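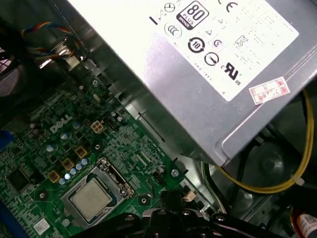

Fig. 6. Label side of a power supply in a Dell desktop, motherboard below.

Home | Units | Handouts | Lab hours | Log in

Nornstead Evening Classes
PC Hardware, Unit 13: What a label is worth

People buy power supplies by the badge. Be suspicious of that habit. 80 PLUS is about efficiency, meaning how much of the power drawn from the wall reaches the parts. It says very little about noise, fan life or how the unit behaves after years in a dusty office. The small word under PLUS is the tier, and sellers lean on it heavily. A higher tier in a machine that idles all day may save you less than the price difference.

CE and the recognized-component mark (the slanted, backward-looking "RU") concern rules and safety. Neither tells you the unit is good. The circle with a 10 in it is a period in years, tied to hazardous substances. Students at the Mosstead site keep reading it as a warranty. It isn't one.

What does matter is the fine print: the rated output on each rail. Read it off the unit itself, with a flashlight if you have to. Don't trust a listing that says "up to 150 W" and stops there.

Small extra stickers on a housing prove nothing until you know who put them on. Treat "tested" the same way.

On the board, find the square four-pin connector, two by two. Forum advice says any plug that fits is fine. Check the pinout first, especially on big-brand desktops.

Before the next lab: read Briggs, page 17, and skip the Wisow buying guide, which reads like an ad.

Shares 6 | Comments 0
Contact the office | Back to top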